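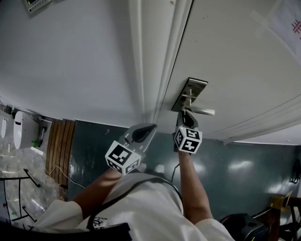
Darius Lungu asked us in August whether a gripper that loses hold of a door lever should simply stop, and we are grateful to him, as ours did not.

News > Safety notices

Groltolside is recalling 12 Disance hand-held grippers, with our very warm apologies to everyone kept waiting. A trigger fault can leave the jaws closed after release.
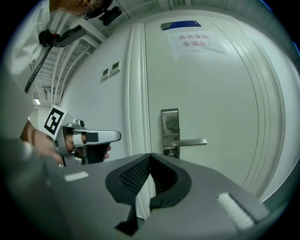
Hand-held grippers at the storeroom door.

Please put yours aside and write to Sânziana Voicu, who will gladly arrange a replacement. Eight have already come home to us, and door trials at Niswood are paused.

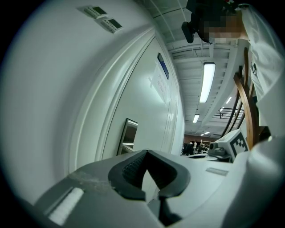 Gripper and door, with office chairs beyond.

Search news Go

Related
Niswood trials: dates to follow
Caring for your Disance trigger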